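The Forty Pound Method
By Latifa Ghoneim
Fiction, August 18, 2024

Qianru had paid £40 for the course, and for that she got a login, a checklist and a man called Sherif Zerouali telling her from her phone to empty her wardrobe on to her bed.

"All of it," she said. "He says you have to see it all together. It's the shock."

"I could have shocked you for nothing," I said.

She was leaving for Durnivon. That was the official story, anyway, and I'd been hearing it since February, when it was a job she might apply for, then a job she had applied for, then a job she had got and was thinking over. The firm was called Nurside. I had looked it up and come away no wiser. There was a page with a lot of sky on it and the words "care, reimagined", which in my experience means somebody has stopped paying for the old kind.

I should say that I live downstairs from Qianru Yin, at number 118, and that I'd like her to be happy. I'd also like her to stay upstairs. I don't pretend the two don't get mixed up.

So I went up to help, if help is the word, and stood at the foot of the bed with my coffee. She hadn't even taken the quilt off. It was her mother's, with the fu characters all over it in every colour you could get thread or dye in, big and small, some of them facing the wrong way. Fu is for luck. I asked her once whether the upside-down ones cancelled out the others and she said no, upside down means the luck has arrived. Very convenient, I said.

"You're dropping things on your luck," I told her now.

"It's washable."

Her bedside table hadn't been touched by any method. The green basket was still there, and the pink toy her niece had left behind at New Year, and the framed picture at the back that had to look out over the lot. I asked when Mr Zerouali would be getting round to that corner.

"Module two," said Qianru.

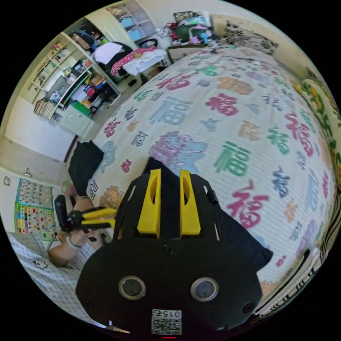 Module One: Cloth

You begin, according to Sherif Zerouali, with dark clothes. He has reasons. Dark clothes hold on to us, he says. I said dark clothes hold on to cat hair and I'd want to see his evidence for the rest.

What you do is lift the thing up by its top edge and let it hang. You don't fold it yet. You let it hang and you ask it where it's going. Then either it goes in the case, or it goes in the bag for El Sherbiny, who runs the second-hand shop by the bus station and who has never, to my knowledge, given anyone more than the price of a sandwich for a coat.

Qianru held up something black and asked it where it was going.

We waited.

"Well?" I said.

"Durnivon," she said, and put it down again on the bed, which wasn't Durnivon.

I noticed that. I notice most things, and it has made me very few friends. She picked up the next and it was the same. Up it went, there was a pause, then "Durnivon", and down it went on the quilt, near the one before it. If she had been packing, there would have been a case. I looked for one. I could see a black bag, just the one, on the bed, and you don't move to another city with that unless you're planning to be back for tea.

"Where's your suitcase?" I asked.

"Reda's bringing one."

Now, Reda Bensaid is a nice boy. He is past thirty and I'll go on calling him a boy until he remembers to return something. He had my stepladder for a whole winter. If the move to Durnivon depended on Reda turning up with a suitcase, then I felt I could finish my coffee in peace.

"What time did he say?"

"He said today."

"I see," I said.

She stopped the video. Sherif Zerouali had his mouth open and one palm raised, like a man halting traffic.

"You think I won't go," she said.

"I think you've a lovely flat and a job you complain about no more than anyone does. I think somebody called Nurside rang you up and made a fuss of you. And I think that man has forty pounds of your money for telling you to pick up a jumper."

"It's a system."

"It's tidying, love."

The Navy One

It was under everything, so it came out last, already folded. She didn't lift it by the edge. She smoothed it out where it lay, on the bit of the quilt with the gold dragon, and neither of us asked it anything.
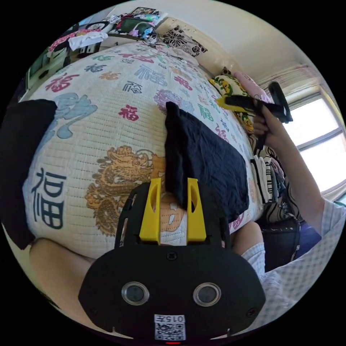

The navy one, still folded, on her mother's quilt.

I knew about the navy one. She had worn it to her interview for the job she has now, and to my sister's funeral, where she knew nobody but me, and she stood at the back of the hall handing plates to people as if she'd been hired. She wore it the night the boiler went as well, over her pyjamas, while we sat on the stairs and I told her my opinion of the landlord. It has been to everything. It isn't a beautiful piece of clothing. I offered to take in the sides once and she looked at me as if I'd offered to take in her sides.

"El Sherbiny would give you nothing for that," I said.

"I know."

"He'd want paying to take it."

"Latifa, I know."

She sat down on the edge of the bed. There were stripy clothes and I don't know what else heaped about, and she moved none of it, she just sat.

"My mother said take the quilt," she said. "She said if I take the quilt, then I've moved. If I leave it here, then I'm only visiting."

I've met her mother. She came for a fortnight and rearranged my spice shelf. She struck me as a woman who'd have had no need of a module.

"And are you taking it?"

"It doesn't fit in anything."

I'll admit that this cheered me. I had come up prepared to be generous, with a tin of biscuits downstairs ready for the moment she said she'd changed her mind, and I thought, this is it. A quilt that doesn't fit in anything. People have stayed in places for less. I myself came to Lollville for two years, and I remained because of a sideboard.

What I said was, "There's no hurry, is there?"

She gave me a look. I don't get many looks from Qianru. She has a soft sort of face and it takes her a while to arrange it.

"You said that in February," she said.

"It was true in February."

"You said it when Shaimaa wanted me to share the shop with her. You said it about the driving lessons."

"You'd have been a terrible driver."

"I might have been," said Qianru. "I don't know, do I?"

There was quite a bit of daylight in that room, more than I get. I hadn't thought of it before as something she'd be giving up. I'd thought of it, if I'm truthful, as something that might go to a student with a drum kit. Then I thought of Shaimaa Shawky's shop, which I had said would be gone in a year, and which has just taken on the unit next door.

She got up and pressed play. Sherif Zerouali brought his palm down and said that when we come to the hardest thing, we should go back to the easiest.

"What does that mean?" I asked.

"It means do the socks."

"He could have said socks."

But she didn't do the socks. She picked up a dark one from the pile and held it by the top edge and let it hang, and this time I watched her properly instead of watching for what she'd do wrong.
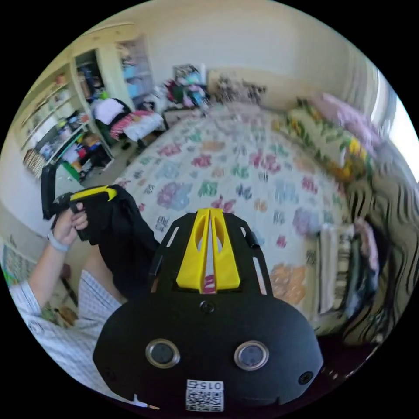 "Durnivon," she said.

"You might at least give it a choice."

"I did. You weren't listening."

I put my cup on the floor, there being no room for it anywhere else, and asked her to pass me something. I wasn't converted. I still hold that the man is a crook, and I'd tell him so if the course came with a telephone number, which for that price it should. But I was on my feet and my hands were empty.

She passed me something black. I held it up by the shoulders.

"You've got to ask," said Qianru.

"I'm not asking it. It's a cardigan."

"Then it doesn't count."

I asked it. I kept my voice down. I felt a perfect fool, and it told me nothing, as I'd known it would, and I stood there a good deal longer than I needed to.

"Well?" she said.

"It says it'll be cold up there, and you're to take a proper coat."

The bell went then. It went twice, the second time with somebody leaning on it. She looked at me and I looked at the door, and I said it would be the meter man, or somebody for the ground floor with a parcel, and that she wasn't to get her hopes up.

It was Reda. He had brought two suitcases, one inside the other, and on his shoulder he was carrying my stepladder, which I'd had back since March and which he must have borrowed again from the hall on his way up.

"For the top of the wardrobe," he said.

I folded the cardigan and told him to mind the paintwork.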